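How long do people keep a toothbrush? My share house survey project

By Alžběta Procházka
Second year, Community Health Research Methods

So the idea for this one came from an argument. One of my housemates said she changes her toothbrush every season, another said he'd had his since he moved in (he moved in before I did!), and I realised I had no clue how old mine was either. We had to pick a behaviour people don't think much about and find out what they do versus what they say they do, and I thought, well, there's my topic.

My first plan was way too big. I wanted to cover flossing, mouthwash, sugary drinks, dentist visits, the lot. My tutor crossed out most of it and wrote "pick one" in the margin, and she was right. I kept the toothbrush question and one on how often people brush, and let the rest go.

I put the survey together in September and sent it to students living in shared houses near campus. It had 18 questions to begin with, which my test group hated, so I chopped it down before it went out properly. In the end I got 155 responses, and 78 of those people said yes to a short follow-up chat. I didn't get to all of them, because assignments, but I did as many as I could fit in between classes and my shifts at the bakery.
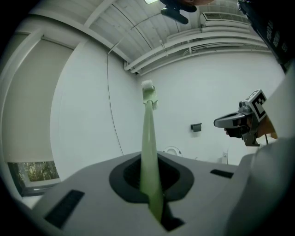
The most common answer for how long people keep a brush was "until it looks bad", and I hadn't even offered that as an option. People typed it in the comments box, over and over. I'd given them neat little ranges in months and plenty of them skipped straight past. If I did it again I'd ask what makes them decide to buy a new one, and leave the months for later.

The chats were the fun part. One bloke told me he keeps his old brushes for cleaning his bike chain, so he never feels like he's wasting one. A girl in a house on Muriithi Street said everyone there had ended up with the same colour and they'd gone to putting rubber bands on the handles. Quite a few people said their mum still puts a new one in their Christmas stocking and that's the only time they get one. I loved that, and it gave me a whole category I hadn't planned for (I called it "gifted replacement" in my coding sheet, which sounds very serious).

Cost came up less than I expected. I'd guessed students would say brushes were too expensive, but mostly they just forgot while they were at the shops. A couple of people said they'd write it on the list and then the list would stay on the fridge.

Some problems with all this. My sample was mostly people who knew me or knew someone who did, and I reckon anyone with a truly ancient toothbrush probably closed the tab. People also round things off. One person told me three months in the survey and then "maybe a year?" when we talked. I've kept both answers in the data and marked the ones that didn't match.

I also lost an afternoon's worth of notes when my laptop died, so four of the chats are written up from memory. Those are marked in the appendix too.

For the next stage I'd like to try a reminder sticker on the bathroom mirror in half the houses and see if it changes anything. My own housemates have already agreed to be in the no-sticker group, and I've bought myself a new brush in the meantime.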